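3. Materials and Table Layout

3.1 The sorting table
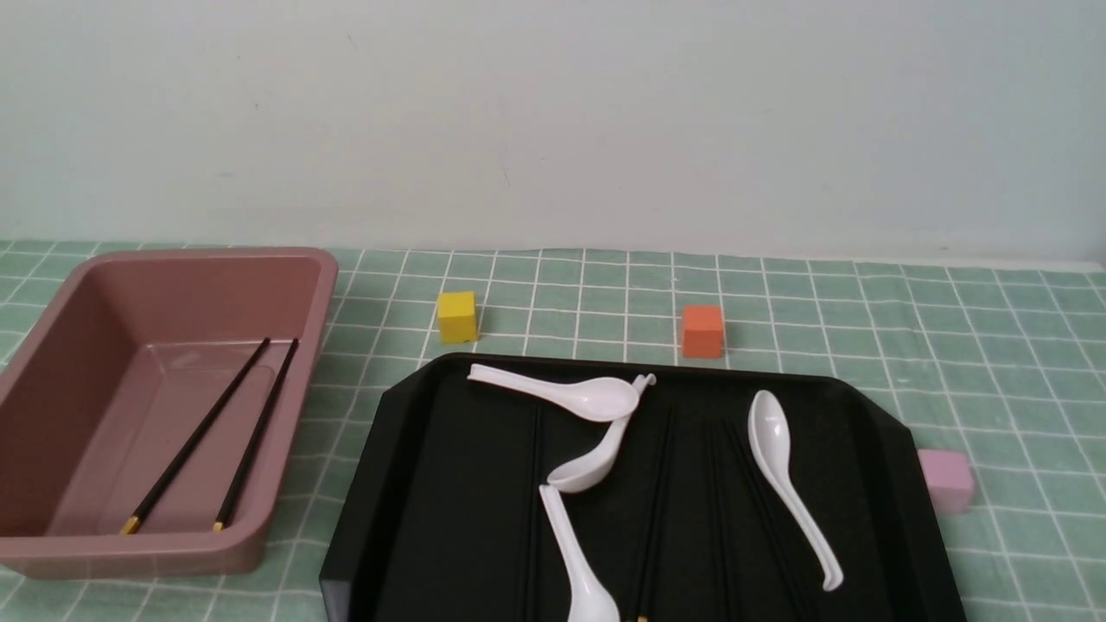 Figure 2. Table layout with the mauve bin at left, two black chopsticks in it, and two small cubes toward the back.

All sessions of the tabletop sorting study used the same kind of surface. A flat table was pushed against a pale wall and covered with a mint-green cloth printed with a grid of thin white lines (Figure 2). We chose a patterned cloth over a plain one after the January pilot, in which families at the Rallside site were asked to put things back "where they were" on a bare table. Most of them could say which side of the table an item had come from, but they disagreed about how far back it had been. With a grid, a person setting up the table can find a position again by eye, and two coders can agree on it without a ruler.

The cloth was laid with its lines running straight toward the wall. It was smoothed by hand and taped on the underside at both front corners. If it shifted during a session, the session was allowed to continue and the shift was noted on the record sheet. We did not correct positions afterward for a shifted cloth. In the Ormsby sessions the tape was replaced with clips, which held better on the thinner tabletop there.

Nothing was hung on the wall behind the table. In the pilot, one site had left a calendar up, and several people stopped to read it. The height of the table was not standardized across sites, and we return to this in Section 6.

3.2 Objects

The full set of objects came from the Matovis household list, which was put together for an earlier study of kitchen drawers. The list was built from things people said they had trouble finding a place for. It includes utensils, small toys, lids, string, clothespins and a number of items that belong to no room in particular. From this list we kept only objects that could be picked up with one hand and that would not roll off a table if set down carelessly. Balls and round pencils were dropped for this reason, along with anything sharp.

Chopsticks were kept on the list even though they can roll a short way. They were of interest to us because they come as a pair and are rarely thought of one at a time. A spoon can be put away and the job is done. With chopsticks, a person has to decide if the two belong together, if they should point the same way, and if one of them may be moved without the other. The chopsticks in Figure 2 are black, and each has a small gold-colored tip at one end. The tips were useful in coding, as they gave us a simple way to record direction. A pair was coded as "matched" when both tips were toward the same side of the container and "crossed" when they were not. In the figure both tips are at the lower ends, toward the front of the bin, and the pair would be coded as matched.

The small cubes are wooden. Yellow and orange were used in the layout shown here. These two colors were picked for being near each other, so that a person sorting by color would have to decide how fine a sort to make. In the pilot, a red cube and a blue cube were nearly always kept apart, while yellow and orange were sometimes treated as one group and sometimes as two. The cubes carry no meaning in the household sense. People called them blocks, dice, beads and, in one case, cheese. We recorded the word used but did not offer one ourselves.

3.3 Containers

Two kinds of container were used, a deep one and a shallow one. The deep container is a large rectangular plastic bin in a dusty mauve-pink color with a wide, flat rim. Its walls slope gently inward to a flat floor. The shallow container is a black tray. We refer to them below as the bin and the tray.

The difference in depth matters more than we had expected when planning the study. Long, thin objects such as chopsticks can lie in the bin at a slant, with the upper ends near or against one wall and the tips on the floor. People differ in how they see this. Some treated a slanted pair as already put away and left it alone. Others took the pair out and tried to lay it flat, or moved it to the tray. A few gave the bin a shake. For coding, an object was counted as being in a container when any part of it was below the rim and it stayed there without being held. Under this rule a slanted chopstick is in the bin, no matter how it leans.

The bin was always set at the left side of the table, and it was never moved to the right, even for people who told us they were left-handed. We thought about switching sides between sessions but decided against it. The study was small, and adding a second layout would have left too few sessions in each group to compare. The bin had no lid and no label. Labels were tried at Rallside and led people to ask what the label meant, which took up more time than the sorting did.

The rim of the bin is wide enough to rest a small object on, and this was something people made use of. An object left on the rim was coded as "waiting." We had not planned for this code. It was added after the first two families used the rim as a place to put things they had not decided about, and it was then applied to all earlier records as well. The tray was not used in this way by anyone.

3.4 Starting positions

Each session began from one of several starting layouts. Those layouts differed in which objects were already in a container and which were out on the cloth. The idea was to see if people would leave things where they found them. In everyday tidying very little starts from nothing - there is usually something in the drawer or basket already, and it sets an example for what goes in next.

Figure 2 belongs to the group of layouts we call "utensils in, cubes out." The chopsticks are in the bin, and the cubes stand apart from each other toward the back of the table. The yellow cube is just to the right of the bin's back corner, close enough that a person working quickly may take it as having been left behind. The orange cube is farther to the right, just behind the back edge of the tray. A cube behind the tray can be read in more than one way. Some people spoke of it as belonging to the tray and having missed it. Others ignored the tray and spoke only of the two cubes as a set.

The person setting up the table worked from a printed sheet that showed the grid and the place of each object. Cubes were placed by hand. Chopsticks in the bin were set down as a loose pair, side by side, and were not straightened further. We did not try to give them exactly the same angle each time. A small amount of variation here is part of ordinary use, and a pair laid perfectly square to the walls looked arranged to the people who saw it in the pilot, who then avoided touching it.

3.5 Sessions and records

The study ran at three sites: Rallside, Ormsby and a meeting room lent to us by Lestton, a storage furniture maker that had no part in the design or the analysis. In all, 34 households took part. Each household was given the same short instruction, read from a card: "Please tidy this table the way you would at home. Tell us when you are done." No goal was given for how many containers to use, and no one was told that the chopsticks were a pair.

A session ended when someone in the household said it was done or after 300 seconds had passed. After that, the table was recorded as it stood, and the household was asked to say why each object was where it was. The talk after the task was often longer than the task. We kept written notes of it and did not score it.

Record sheets were filled in by two coders working apart. They noted the starting place of each object, each time it was picked up, where it was set down, and its final place. Across all sessions this gave 430 moves for analysis. A move was defined as any time an object left the surface and came to rest somewhere else, so that sliding a cube across the cloth was not a move but lifting it over one grid line was. We are aware that this draws a hard line through something people do without thinking. A few households did nearly all of their tidying by sliding, and their move counts are low as a result.

Where the coders disagreed, they went over the sheet together and settled on one reading. Most disagreements were about the rim of the bin and about chopsticks that had been nudged while something else was being put in. A nudged chopstick was in the end coded as not moved, unless its tip had changed sides.

The sheets in use before 16th March had no column for the direction of the tips. For those sessions, direction was filled in later from the coders' sketches when the sketch was clear enough, and left blank when it was not. Blank entries are left out of the comparison of matched and crossed pairs in Section 4.2 but are kept in all other counts.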